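What Happens to Food Scraps?

Apple cores and potato peelings can be turned into compost, a dark, crumbly material that helps plants grow. 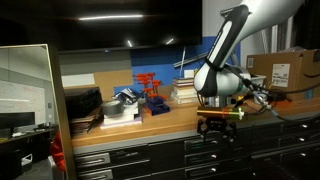

Compost is made by bacteria and fungi. They feed on the scraps and give off heat – the middle of a large heap can reach 68 °C. They need air and water to work.

At the Dramilthorpe site, scraps are piled in rows and turned by machine. One batch takes 147 days. The finished compost is sieved to remove large bits, then spread on fields.

Do not put plastic bags in a food bin. They do not rot with the scraps.

Comments (2)

Sisodia: Can teabags go in?
Diver: Only if the packet says they are plastic-free. Ours did not.

Contact us | © Zisdale Waste Pages | Back to top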